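Naredeo Workstation Refit: Progress Report to the Clallar Fund
Prepared by Leokadia Czarnecka
Reporting date: May 1, 2021

1. Status

The grant covers the repair and reissue of 14 used computer desks to home-based staff. Nine have been inspected and placed. The remaining five are in storage at Clallwood and have not been opened. Inspection of the placed desks began in March. Spending to date is $442 against the desk budget, with $254 committed for tray runners from Koster.

2. Inspection of placed desks

The photos cover one desk of the honey-colored type.
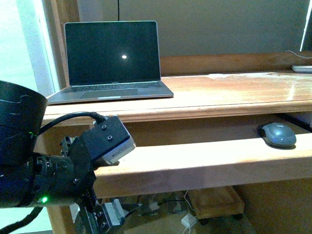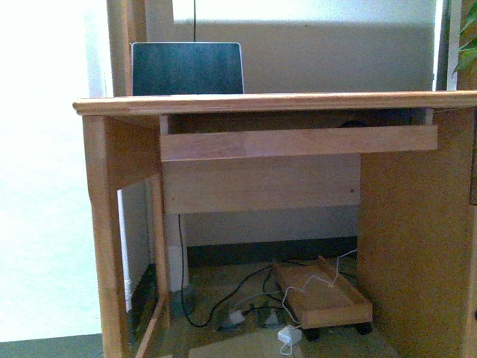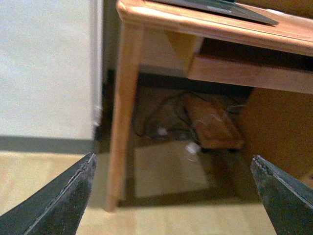
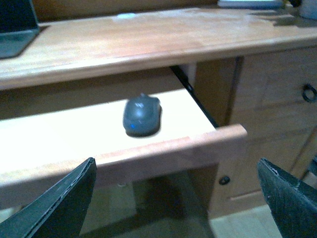 Refinishing was left out of the original scope to keep unit cost down, and we propose to leave it out. Zbigniew Kaczmarczyk checked joints, runners and legs only. Surface wear was recorded but not scored. The first picture shows the usual pattern, with lighter worn patches toward the right side of the top and the rounded front edge still glossy. Wear of this kind does not affect use. The pull-out tray carries the mouse in the first and last pictures, and tray travel is therefore the main item on the checklist. Two trays in the batch bind at half travel and will get new runners.

3. Open items

Runner delivery from Koster is late. No revised date has been given.

Cable routing behind the desks is not covered by the current budget line. A request will follow separately.

The checklist will be changed to record leg height at all four corners before the Clallwood desks are released.

4. Next period

Fit runners to the two binding trays. Inspect the five stored desks. Submit receipts with the next report.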